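Meveck Fitting Board, white with blue parts: my review after one season

November 11, 2020

I bought the Meveck board in March from the web shop Cozma, for 2,211 crowns with the postage included. Before that I had the smaller board from Landex for a long time, and I will compare the two in several places, as I think many people who look for a Meveck have a Landex at home already.

First I should say what kind of thing it is, because the shop lists it under "games" and it is hardly a game. It is a flat white board with holes, outlined slots and small mounting plates, and with it come blue parts which you fit to the board. You take a part, you find where it belongs, you turn it until it agrees with the opening, and you put it in. That is all. It is made for practising the fingers and the eye, and I use it in the evening courses where I teach basic assembly work to adults who want to change their trade. I have also used it alone at my own table more often than I want to admit.

The board arrived in a plain carton with a sheet of foam on both sides. The parts were in one bag, all together, and the instruction was one folded paper. The English of the instruction is correct but very short. It tells you to place the board on a flat surface and to keep small parts away from small children. About the exercises it says nothing, so you must invent them yourself or download the set from the Meveck page, where you need to register with an e-mail.

The surface is smooth and easy to clean. I wipe it with a slightly wet cloth and dry it at once. The white colour shows every finger mark, mostly near the side where people rest their hands, and under strong light there is some glare. For me this was a small problem in the first week and then I moved the lamp. The blue was a good choice for the parts. You find them immediately on the white, also when a part has rolled on the table and you see only a piece of it.

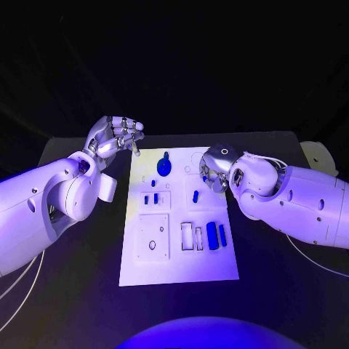

Can you buy single parts if you lose one?

Meveck sells them in small bags, sorted by shape, and you have to take the whole bag also when you need one piece. Cozma did not have the bags in stock when I asked, so I ordered mine from Trendmont, where the delivery took 10 days. The new parts fitted the same as the old ones, and I could not find any difference in the colour.

Now about the fit, which for me is the most important thing in such a board. On the Landex, the holes became wide after one year and the parts started to stand at an angle. On my Meveck this has not happened yet. The round parts go in with a light push and stay straight. The parts that need a direction are tighter, and two of them were so tight in the beginning that I thought I had a faulty set. I wrote to Meveck, and they answered in two days that it becomes easier with use. They were right with one of the parts. The other one I rubbed very gently with fine paper, and since then it is good. I would prefer not to do this with a new product at this price.

The parts have different shapes and they ask for different ways of holding. The rounded knob with the small stem on top is the one that beginners like most. You can take it by the stem or by the wide part, and both ways teach you something. By the stem it is quicker, but the knob turns a little between the fingers and you must correct it. The pegs are more difficult than they look. They are small, and if you hold a peg too high you lose the feeling of where its end is, and if you hold it too low your own fingers hide the hole.

I do the pegs always first when I have a new group, before anybody is tired. For the exercise I put all the pegs on the left of the board and ask the person to place them with the right hand, then to take them out with the left hand and lay them down on the other side. After that we change hands. It sounds boring, and in the second evening everybody is competing.

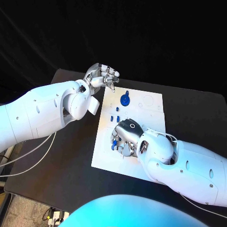
One thing I learned late is that it is better to let people work without a clock at the beginning. When I measured the time from the first lesson, they pressed the parts with force, and the edges of the blue pieces got small white marks from it. Now the clock comes in the third lesson and the marks are much fewer. The marks do not disturb the fit, they are only ugly.

The mounting plates I cannot praise so much. They are fixed well, and none of mine became loose, but the edges were a little sharp when the board was new. I noticed it with the side of my finger. It is nothing that cuts you, only unpleasant when you work for an hour. The Landex has softer edges everywhere, and in this point the older and cheaper board is nicer.

I am also not happy about the storage. There is no box for the parts and no cover for the board. For 2,211 crowns I expected at least a bag that closes well, and the one I received tore in the first month. I keep the parts now in a tin from biscuits. The board stands on its long side behind my cupboard, wrapped in an old towel against the dust. If you carry the board to lessons as I do, think about some flat case, the type used for drawings, and measure before you buy it. I bought one that was too small by the width of a finger and had to send it back.

The board also slides on a smooth table when the person pushes from the side. I put four small pieces of anti-slip mat under the corners, the sort that is sold for carpets, and the problem disappeared. Do not use double tape. I tried it once and I needed a whole evening to remove the glue.

For whom is it good? For schools and courses, for people who do fine work with their hands and want to practise in winter, and for patient older children with an adult near. A child of 6 in my family played with it happily for half an hour, then lost a peg under the sofa and lost also the interest. For a person who only wants to try this sort of exercise, I would recommend the Landex, also second-hand, and to change to the Meveck later if the interest remains.

My points: for the fit and the parts, very good. For the surface, good. For the instruction and the packing, weak. I would buy it again, but I would wait for a discount at Cozma, and I would order one extra bag of pegs together with it to save the second postage.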